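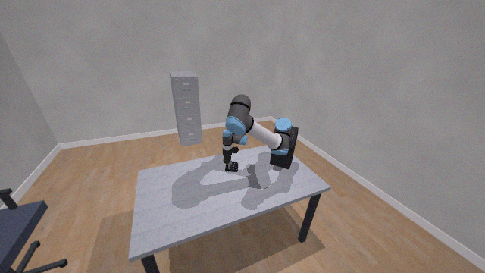 Why does a room sound so different once the furniture is gone? a student in Veltstead asked on the first morning of an acoustics course, and it is a wonderful question to begin with. Clap once in a bare room and you hear a bright, ringing tail. Clap in a bedroom full of blankets and the sound drops dead.

Chapter 4
Sound Indoors

You already know more about this subject than you may think. You know that singing in the shower feels great, that a gym makes a coach hard to follow, and that snow makes a street go quiet. This chapter puts numbers and names to those everyday experiences – and the numbers are fun!

Start with the path of a single clap. Some of the sound goes straight to your ear. The rest spreads out, strikes the walls, the floor and the ceiling, and bounces. Each bounce gives up a little energy to the surface. Plaster and glass give most of it back. Thick curtains and padded seats keep a good share. The time a sound takes to fade by 60 decibels is called the reverberation time, and you will be measuring it yourself by Section 4.3.

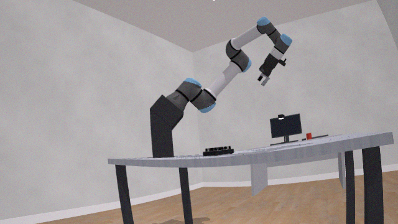 But surely a bigger room always echoes more, readers often object at this point. Size does matter, but it has a partner. The old Hoxha Hall in Hiltberg seats 900 people, and its reverberation time changes a lot between an empty rehearsal and a full house. Every listener in a winter coat is a soft, sound-absorbing surface. The Cemby lecture room, with 70 hard plastic chairs, is far smaller and yet speech there turns to mush.

Pitch matters too. A rug that soaks up a whistle may do almost nothing to a low hum, so we will work at 500 hertz first and compare other pitches later.

Before you read on, try this. Pick two rooms at home, clap once in each, and write down which one rings longer. List the main surfaces next to your answer. Keep the page handy – you will need it for Problem 13.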